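Stacked Discounts Should Be Printed as One Number

The Potar store on the lower level of the student center runs four sale periods a year. Each one is announced with a flyer, and each flyer lists percentages. The August flyer listed three: 20 percent off general merchandise, an additional 10 percent for employees, and a further 5 percent for anyone paying with a campus card. I have worked in retail pricing for most of my career and I had to read it twice.

The problem is the word "additional." A shopper who sees 20, 10 and 5 adds them and gets 35. The register does not add them. It takes 20 percent off the shelf price, then 10 percent off what remains, then 5 percent off what remains after that. On a $100 jacket the shopper expects to pay $65 and is charged $68.40. The difference is $3.40, small enough that most people let it go and large enough that some of them come back to the counter with the receipt.

Both methods are legitimate. A store may add its discounts or it may compound them, and it may choose whichever suits its margins. My objection is that the flyer does not say which method applies, and the people it is addressed to have no way to find out before they reach the front of the line.

The store's usual defense is that the terms are available on request. I requested them. The sheet kept behind the counter is two pages long, and the order of discounts appears in the second-to-last paragraph, after the list of excluded brands. Textbooks, computers and the Hosora line of backpacks are excluded entirely. Tamura calculators are excluded from the employee discount but not from the sale discount. None of this is on the flyer except as the phrase "some exclusions apply."

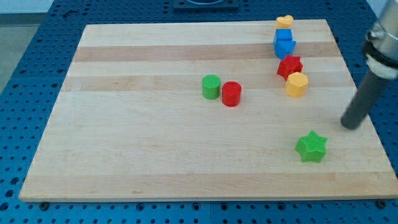
Exclusions deserve more attention than they get. A general discount with a long exclusion list is a discount on whatever the list leaves out, and it ought to be advertised that way. If the sale covers clothing, gifts and school supplies, the headline should read "20 percent off clothing, gifts and school supplies." The sentence is longer. It also removes most of the arguments that take place at the register, where a student clerk is expected to defend a policy the clerk did not write.

I kept a count during the August sale, from published data. The store posts its transaction adjustments each quarter as part of its report to the campus. That report showed 456 price adjustments for the sale period. Of these, 212 were coded as "discount misunderstanding." Another 17 were coded as exclusions disputed by the customer and later granted. The rest were scanning errors and ordinary returns. Every one of those adjustments required a supervisor's key.

The cost of fixing this is low. The register software, Ploneo, already computes the combined rate and stores it with each sale. For the August sale the combined rate for an employee with a campus card was 31.6 percent. That figure could have been printed on the flyer in place of the three smaller ones. A shopper without employee status but with a card would see 24 percent. Two lines of type would cover nearly everyone in the building.

I have heard the argument that three separate discounts bring in more traffic than one. That may be so. Three numbers look generous, and a store that depends on sale weeks has reason to care about how things look. But a campus store is in an unusual position. Its customers return every term, many of them work across the hall, and they talk to one another. Traffic gained from an unclear flyer in August has to be won again at the next sale from people who remember the last receipt.

There is a weaker fix, and I would accept it. Keep the separate percentages, and print under them, in type of the same size, "Discounts are taken one after another." Then give one worked price. The next flyer goes to the printer on a Wednesday, and there is room for that line beside the store hours.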